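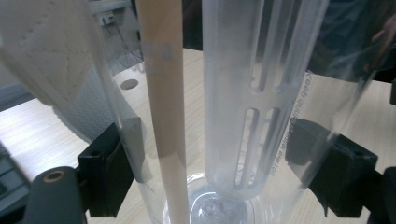 Gripper trial, wrist view: black fingers on the clear cylinder, dowel and slotted tube inside.

From: Sze-wing Au
To: the grippers list
Date: November 13, 2024
Subject: Re: [grippers] Clear containers, and which fingers to buy

Hello all,

Sorry this has taken me a while. I wanted to get a proper go at the cylinder before I answered, and then the bench was full of other people's things, and you know how that goes. Tanui wrote:

> We're about to order fingers for the hand-held tool and are
> torn between the Ollex blocks and the soft Gasto ones. Most
> of what we pick up is clear plastic: tubs, tall canisters,
> the odd bottle. The Gasto pair looks kinder on thin walls
> but costs a good deal more, and our budget is 740 dollars
> for the lot, camera mount included. Has anybody used both
> on anything see-through? Also, does the camera cope? Ours
> loses the edge of a tub the minute a lamp goes on.

I've used both, and I'd go for the Ollex blocks, with a couple of grumbles attached.

The picture at the top is from the Ollex side of the comparison. They're plain angular black things with flat matte faces, and I'll admit I expected them to be hopeless on a curve. A flat face on a round wall only touches along a thin line, after all. But the walls on these canisters give a little when you squeeze, and that seems to be enough to stop the thing swivelling. I did 20 lifts with each pair at the same closing force. The Ollex fingers dropped one, and that one was my own fault for grabbing too near the top. The Gasto fingers dropped four, all of them slow slides where the pad went along with the plastic and then gradually let go. Lovely on fruit, mind you! I'd buy the Gasto pair tomorrow if I were picking up peaches.

Grab low if you can. With tall things inside (I left a dowel and a slotted tube in mine, so the weight would be more like real life) the canister wants to tip as soon as you move sideways, and the tube shifts about and makes a terrible rattle. The lower hold was much calmer. My loaded canister came to 287 grams, so it's hardly a heavyweight, but you do feel it in the wrist after an afternoon.

Now, the camera, which I think is your real trouble. You can see the soft white highlights on the cylinder wall, and a blurry pink reflection of a hand over at the right edge. To you and me that's obviously a reflection. To the tracker it was a perfectly good object, and it followed it quite happily for a second or two before coming back. What helped most was turning off the lamp behind me and locking the exposure. A dark background helped on one side as well, though it did nothing for the pale side, where the clear wall more or less disappears into whatever is behind it. I tried a polarizing film too and couldn't honestly tell you it made any difference. If somebody has had better luck with one, please write in, I'd love to be wrong.

On the controller, we're running the Levus one with the stock settings, apart from the closing speed, which I've brought down by a third. At full speed the blocks arrive with a bit of a clack and the canister hops. I've logged 1,055 closes on it since April without having to re-zero, so no complaints there. The manual is dreadful, but there's a decent table of speeds hidden near the back, after the wiring pages.

My grumbles about the Ollex pair, as promised: the screws are a silly size and you'll want to buy the driver along with them, and the faces pick up dust, so wipe them down before a run. I also think they'd mark anything softer than these canisters. If your tubs are the very thin kind, send me a couple and I'll put them through the same lifts before you spend anything. I'm happy to lend you the pair as well, once I've finished with the bottles, probably in a fortnight or so.

Tanui, what lens are you using? Ours is quite wide, and I wonder whether a narrower one would hold the edge of a tub better.

Warm regards,
Sze-wing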